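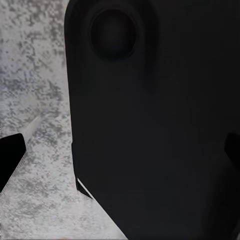
Grevell Roadside Crash Kit, full size

For patrol cars, tow trucks, volunteer fire and anybody who gets to a wreck first. Replaces the old two-bag kit. One bag now, less digging.

Whats in it:
LED flares, amber, with charger tray
Folding triangles, weighted feet
Reflective vest, one size, fits over a winter coat
Seat belt cutter and glass punch on a lanyard
Marking paint, white, upside-down can
Measuring tape, fiberglass, reads from both ends
Wheel chocks, pair
Scene tape, one roll
Clipboard box with blank diagram sheets

Specs
Flare run time: 9 hours on steady, longer on flash
Flare visibility: 3000 feet, clear night, flat road
Flare charge time: 60 minutes in the tray from dead
Tray plug: 12 volt. Wall plug sold separately
Bag: zip top, side pockets, shoulder strap. Wipes clean

The flares stick to steel. They do not stick to aluminum hoods or plastic bumpers, so use the feet on those. Rubber edge handles getting driven over by a car at low speed. Heavy trucks, no promises.

Order number 1120. If you have the older Sillov kit, the flares from that one will not charge in this tray. Diffrent contacts. The vest and triangles are the same, keep them.

Refills
Paint, tape and diagram sheets sold by the case. Cutter blades come in packs, swap with a coin, no tools. Check blades twice a year, more if the bag lives in a hot trunk. Paint should not live in a hot trunk at all.

Shipping
Goes out from the Joseph warehouse. In stock as of Jun 17, 2020. Second batch due in July, agencies with open orders get those first. No overnight shipping on anything with batteries or paint, ground only.

Purchase orders OK from police, fire, county road departments. Fax or email, put the ship-to on the PO please, we keep getting billing adresses only.

Warranty
Flares and tray, two years. Bag, one year, zipper included. Blades, paint, tape, none. Dead flare? Send just the flare, not the whole set. Write your return address on the box and on a note inside.

Also fits: Wetevico trunk organizer, long side slot. Bag goes in strap side up.

Questions on bulk pricing, use the quote form. Quotes good for thirty days.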